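Appel à participants - groupe de relecture et d'essai du guide de bonnes pratiques Lavurow

Umano cherche 17 personnes pour éprouver, puis améliorer, un guide consacré à l'enregistrement de gestes manuels destinés à l'apprentissage des robots. Le guide s'appelle Lavurow, il en est à sa troisième version de travail, et nous avons vraiment hâte de le mettre entre d'autres mains que les nôtres !

De quoi s'agit-il ?

Les robots manipulateurs apprennent de plus en plus à partir de gestes humains filmés à hauteur de tête, avec des marqueurs portés aux poignets. Chaque équipe a ses habitudes : l'une recalibre à chaque pause, l'autre une fois par jour, une troisième ne note rien. Résultat, les données circulent mal et les personnes qui exécutent les gestes travaillent dans des conditions très inégales. Lavurow propose des règles communes, courtes et vérifiables, sur le port du matériel, l'usage des outils coupants, les pauses, le consentement et la tenue du journal de séance.

La version actuelle s'appuie sur la relecture de 3 441 séquences d'emballage, de tri et de rangement. C'est le chapitre « Emballage » que nous ouvrons en premier, parce que c'est celui qui a suscité le plus de débats (passionnants, d'ailleurs - on y a passé des après-midi entiers).
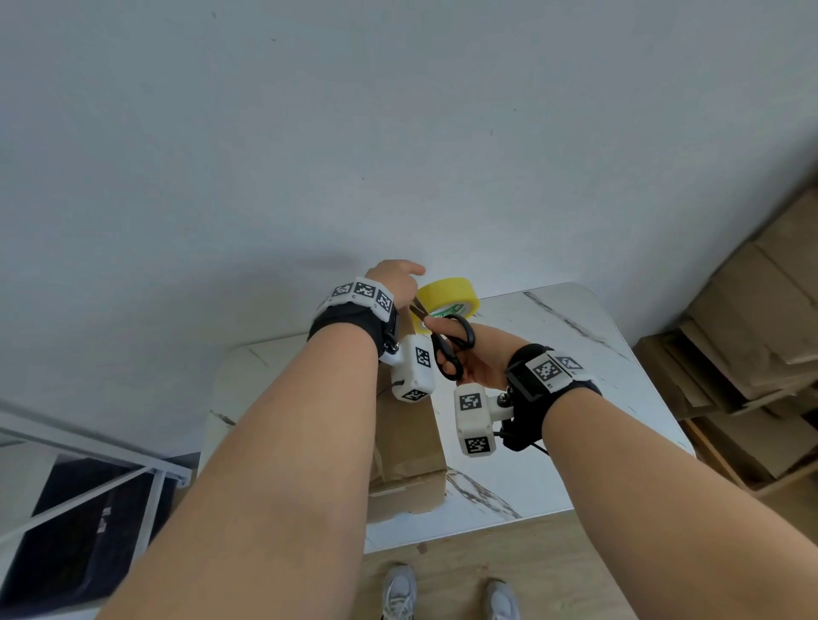
Ciseaux et ruban adhésif : marqueurs portés aux deux poignets, chapitre « Emballage ».

Ce que vous ferez

- Exécuter des tâches simples sur table (fermer un carton, couper du ruban, plier, empiler) en suivant le guide à la lettre, puis en nous disant tout ce qui coince.
- Vérifier le serrage des sangles et le passage des câbles avant chaque prise, à l'aide de la fiche de contrôle.
- Relire les enregistrements en binôme et signaler les passages où les marqueurs sont masqués.
- Proposer des reformulations. Une règle que deux personnes comprennent différemment est une règle à réécrire, et vos remarques comptent autant que celles de nos ingénieurs.

Quelques règles déjà en vigueur

Chaussures fermées obligatoires. Pas de bague ni de montre sous les sangles. Les ciseaux se posent fermés, pointe vers le fond de la table, dès que la coupe est faite. Toute personne peut interrompre une prise à tout moment, sans se justifier, et demander l'effacement de ses séquences. Aucun visage, aucun document personnel dans le champ.

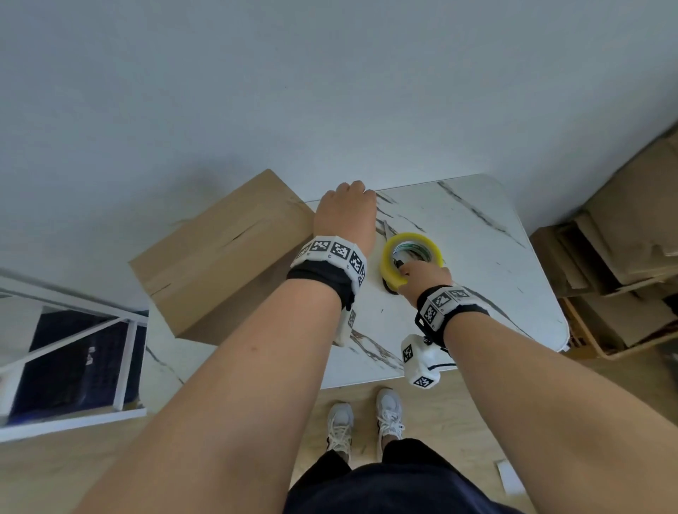 Main droite sur le rouleau, main gauche à côté du carton fermé.

Qui peut participer ?

Toute personne majeure, gauchère ou droitière, à l'aise debout pendant une heure. Aucune connaissance en robotique n'est demandée. Nous serions ravis d'accueillir des gens qui emballent, cousent, cuisinent ou bricolent tous les jours : vous avez des gestes que nous n'avons pas ! Deux places sont réservées à des personnes ayant une expérience en normalisation ou en prévention des risques professionnels.

Conditions pratiques

Les séances ont lieu en juin dans l'atelier Sundus, de 9 h 30 à 12 h 30. Chaque participant s'engage sur 6 séances, indemnisées, transport remboursé. Le matériel est fourni et réglé avec vous lors de la première matinée. Le suivi des consentements est assuré par Admasu, indépendamment de l'équipe technique.

Pour candidater

Envoyez quelques lignes à Archie Laing, coordinateur du guide, par le formulaire de contact : ce que vous faites de vos mains au quotidien, votre main dominante, vos disponibilités. Pas de CV. Nous répondons à tout le monde, et les personnes retenues recevront le guide complet avant la première séance.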